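Clotovwood Mixed Stick Set, 50 pieces

Reviewed Mar 28, 2022

The set ships in a flat carton from Surkora. I ordered it for tabletop sorting and small craft assemblies, where stock of different colors and thicknesses is useful. The sticks come in two main groups, dark brown and light golden. Price and shipping were unremarkable.

**Straightness.** Measured on a flat plate, the light sticks are good. The dark ones vary more: 5 of them had a visible bow and had to be set aside for work that needs a true edge. Thickness also changes along the length on some dark pieces - check with calipers before drilling a holder.

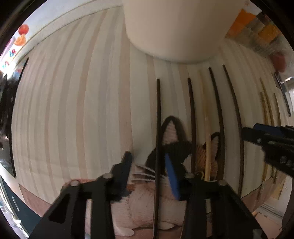
**Finish.** Color is uneven across the dark group, and a few sticks have a reddish cast. The light group runs from pale yellow to tan. Surface sanding is adequate, with minor fuzz at the cut ends that 164 grit would not be worth buying for; any fine paper removes it.

**Compared with Fonier.** The Fonier pack has 72 pieces and tighter diameter control, but only one color. For dowel joints I would buy Fonier. For sorting by shade, Clotovwood is the better match.

**Storage.** The carton does not reclose. I moved mine to a Jenkins tube with a screw cap - fits all lengths, with room left at the top.

Rating: 3.5 out of 5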